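How to Set Up Power and Cables on a Work Table

A table used for small electronics, repairs or office equipment works better when the power is sorted out before anything else goes on it. This page covers placing a power strip, using the hole in the table if there is one, and keeping small devices and their cables under control. It takes 30 minutes for one table, most of it spent unplugging things and wiping.

What you need

A power strip with a switch and an indicator light
Reusable hook-and-loop ties
Masking tape and a pen
A dry cloth and a damp cloth
A tape measure

Step 1. Clear the surface

Shut down anything that is running, then switch off the old strip and unplug it from the wall. Take everything off the part of the table you plan to use. Label each plug with a piece of masking tape before you pull it out. Wipe the top with the damp cloth, then the dry one, and let it stand until there is no moisture left. If your table has a separate top laid over a wooden one, lift the edge and wipe under there too. Grit collects in that gap and scratches both surfaces.

Step 2. Decide where the devices go

Put back only the things that need power or a cable. Leave monitors and lamps for last. 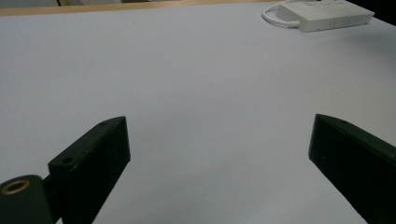

Small devices belong toward the back of the table, where the cables are out of the way of your hands. Start with the ones you rarely touch, such as hubs and adapters. A white rectangular one with its cable looped beside it takes up very little of a pale top and leaves a wide stretch open for work. Loop the spare cable loosely. Don't wind it tightly around the device or fold it back on itself, as this strains the wire where it enters the case. Put one tie around the loop and leave enough slack to turn the device over and read its label.

On a white table, white cables are easy to miss. If you tend to catch them with your sleeve, use a colored tie.

Step 3. Measure for the strip

Measure from the wall outlet to the place where the strip will sit, following the path the cord will take and not a straight line through the air. Go down the back of the table, along the floor or baseboard, and up again. Add 24 inches for slack. If the cord on your strip is too short, buy a strip with a longer one. Do not plug one strip into another.

Our tables in the Eremdale workshop are 70 inches long, and one strip each has been enough. We use the Ornena strip, but any strip with a switch you can reach will do. Check the rating on the back and add up what you intend to plug in. Heaters, kettles and hot air tools should go straight into the wall.

Step 4. Place the strip

Many people screw the strip to the underside of the table. This looks neat, but you have to crawl under to switch it off. For a table where things are plugged in and out all day, keep it on top with the button facing you.

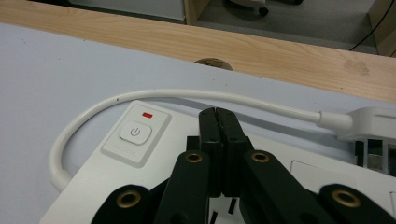 Leave a hand's width between the strip and the nearest edge so that a plug doesn't hang over. Bulky adapters go at the end farthest from the button. If two adapters are too wide to sit side by side, leave a socket empty between them. Keep drinks, solder and metal scraps on the other side of the table.

Step 5. Run the cords

If the table has a cable hole, send the cord down through it before you plug anything in. Some plugs will not fit, and with those you have to go over the back edge. Check that a loose top has not slid forward over the hole and pinched the cord.

Under the table, keep cords off the floor wherever a chair rolls. Casters will flatten the insulation over time. Tie the cords to a table leg or to the rear rail, and leave 2 inches of play at each tie.

Step 6. Switch on and check

Plug the strip into the wall with everything on it turned off. Press the button and look for the indicator light. If it stays dark, try the outlet with a lamp. Then turn the devices on one at a time. After an hour, feel the strip and each adapter. Slightly warm is fine for an adapter. If the strip itself is hot, switch it off and replace it.

Last updated Monday, February 4, 2002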